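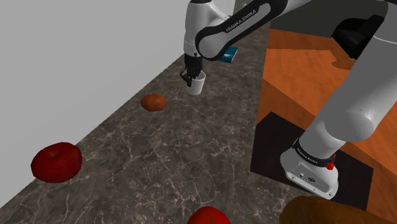

Randi Lie: Check the collision shape on the cup before you touch a single gain. If it is one convex hull, the cup is solid as far as the solver is concerned and the inner finger is being pushed out of it every step. Everything after that is a symptom.

Tritetmont Help > Simulation > Grasping and contact

Cup creeps out of gripper during hold, kitchen cell, Ostness build 1317

Status: solved
Replies: 3

I look after one simulated cell in Ostness. It is the kitchen cell from the Espiritu scene pack with a Franka arm on the wooden table, base on the black mat, reaching across to the marble counter. The task is a rim pick: close on the rim of a small white paper cup, lift it just clear of the counter, hold, then carry on. There is also a potato and apples on the counter, which the same cell picks in other tasks without trouble.

The pick works. The hold does not. After the lift the cup moves slowly down between the fingers and tilts towards the outer one. There is no visible jump. It leaves the fingers completely at step 2490, give or take a few steps depending on the seed. Physics rate is 400 Hz, so that is a little over six seconds from reset, of which the hold is a bit more than half.

What I have in the cell at the moment:

Contact backend: Zurkeck, default solver
Physics rate: 400 Hz
Cup mass: 5 g, set by hand
Cup collision: generated on import, "auto"
Finger pads: box collider, one per finger
Finger drive: position mode, target fully closed
Arm: joint position control, gravity compensation on

What I have tried:

Raised the pad friction to twice the default. Slower creep, same end.
Raised the finger drive stiffness. The cup starts to buzz and then leaves sideways, much sooner.
Raised the cup mass until it was as heavy as the potato. It holds, but then it is no longer a paper cup and the placing task is spoiled because it does not behave like one when it is nudged.
Replaced the arm's trajectory with a fixed pose from the moment of the lift. No change, so I do not think the arm is moving under it.

I would like to keep the 400 Hz rate. Other tasks in the cell have been tuned at that rate and I do not want to go back through them.

Is there a known procedure for thin-walled light objects in this setup, or do people just weld the cup to the hand once the fingers are closed?

Comments on the question

What does the contact viewer show on the inner finger? Number and direction of normals, please, at any time during the hold.

– I had to look up how to turn it on. Outer finger has a patch with normals facing the cup, as expected. Inner finger has one contact and the normal points mostly up, not sideways. It flickers.

Up is wrong. See Randi Lie's comment at the top.

Reply 1 (accepted)

The upward normal on the inner finger gives it away. Import on "auto" produces a single convex hull for any mesh under a certain size, and the cup is small. A hull closes the mouth of the cup with a flat lid. When the inner finger goes down past the rim it is inside a solid body, and the shortest way out is up through the lid. Zurkeck pushes along the shortest way out. Your grip is therefore a side push from one finger and an upward push on the other, and the cup is being rolled out of the hand. The tilt towards the outer finger fits that.

The potato and apples are unaffected because they are close to convex anyway and both fingers stay outside them.

Order of work. Do these one at a time and run the hold after each.

1. Rebuild the cup collider. Delete the generated hull. Do not use the raw triangle mesh on a moving body either, it is slow and the wall has no thickness. Build the wall from a ring of thin boxes standing on edge, slightly overlapping, plus a flat cylinder for the base. Twelve boxes was enough for me on a similar cup; sixteen gave the same hold and cost more. Tilt the boxes to follow the taper of the wall. Leave the visual mesh as it is.

2. Make the collision wall thicker than the visual wall. A paper wall at true thickness will be missed at 400 Hz if the fingers close quickly. I use 2 mm and grow it inwards, so the outside of the cup still matches what is rendered and the base still sits on the counter at the right height.

3. Turn the ring so that the pads land on the flat of a box and not on a joint between two. If your grasp pose is randomised about the cup's axis you cannot guarantee this, in which case use more boxes.

4. Set the inertia by hand. You set the mass by hand, but unless you also cleared the "keep imported inertia" tick box, the tensor is still the one calculated from the solid hull at default density. Mass and inertia then disagree. Work out the tensor for a thin open shell at 5 g. If the numbers are so small that the cup jitters on the counter, scale the tensor up a little and leave the mass alone.

5. Change the finger drive from position to force. In position mode with the target fully closed, the finger pushes in proportion to how far it is from closed, so a thin wall and a thick potato get very different forces from the same settings. With a thin wall the fingers are nearly at target and there is not much squeeze left. That is why stiffness made it buzz and did not make it hold. Use a constant force with a velocity limit, and bring the force up from low.

6. Only then look at friction. Put it back to default first. Your doubled value was hiding part of the fault.

7. Last, solver iterations. You can raise these on the hand and the cup alone in Zurkeck, it is a per-body setting. The rest of the cell keeps its old numbers and you keep your 400 Hz.

After step 1 the contact viewer should show roughly opposed horizontal normals on both pads. If it does not, stop there and fix it. Steps 2 to 7 will not rescue a bad shape.

As for welding: it hides the fault until the release, and at release the cup gets whatever penetration has built up as a kick.

Comments on reply 1

Did 1 and 2 this morning. Normals are opposed, several per pad. It no longer drops at 2490 but there is still a slow creep, much smaller, with no tilt.

– Expected. That is the friction model, not the grip. Friction in Zurkeck is softened near zero speed, so anything held by friction alone will drift a little. Go on to 4 and 5 and then see whether what is left matters for the length of your hold.

The tick box was indeed still on. Cleared it, set the shell tensor. Cup sat on the marble and shivered. Scaled the tensor by three, shiver gone.

Force drive done. I started low and the cup stayed on the counter, then two increments up it lifted. One further increment for margin. The creep over the full hold is now less than the wall thickness of the cup, so I am leaving it. Friction is at default. I have not touched the iterations.

Does the force drive change affect the potato task?

– It will. Store the drive settings per task, not on the hand asset. In the Espiritu pack the hand asset is shared, so a change there goes into every cell that uses it.

Noted, moved it into the task file. The potato picks as before.

Reply 2

Just increase the physics rate. I run everything at double that and have never had a cup fall.

Comments on reply 2

The question says the rate is to stay at 400. Also with a closed hull the normal points up at any rate.

– Well it works for me. Different cup maybe.

Reply 3

Adding to the accepted reply, not replacing it. Two things about the cell and not the cup, both of which I have had to put right in my own copy of it.

The arm base and the counter are separate assets and their heights come from separate files. If someone has swapped the table or the mat, the base frame can be out by the thickness of the mat with nothing looking wrong in the viewport. For the apples a few millimetres make no difference. For a rim pick they decide how much of the pad is below the rim. Command the fingertips to touch the marble in an empty stretch, slowly, and read the height at first contact. It should agree with the counter height in the scene file. If it does not, correct the base frame and leave the grasp offsets alone.

Second, the pad colliders. One box per finger is fine, but in some versions of the hand the box is set a little behind the visual face of the pad. The fingers then look closed on the rim before there is any contact. Turn on the collider overlay and look along the counter at pad level. Move the box forward until the faces agree.

I recheck both whenever a scene asset is updated. It takes less time than working out why a grasp has gone marginal.

Comments on reply 3

Touch-off was low by 3 mm. The mat had been replaced in my copy and the base frame was still on the old one. Corrected. Pads were fine.

– Then rerun the lift force from the bottom, you have more pad on the wall now and may be able to drop back an increment.

Could, and did. Marked as solved. I left it looping from Saturday evening and there were no drops in the log on Monday.

Does anyone have the ring collider as a file? I have the same cup and would sooner not place twelve boxes by hand.

– Use the radial copy tool in the Ostness collider editor. One box, tilt it, copy about the axis. Then add the base cylinder. Check that the copies inherit the friction material, in build 1317 they come out with none assigned.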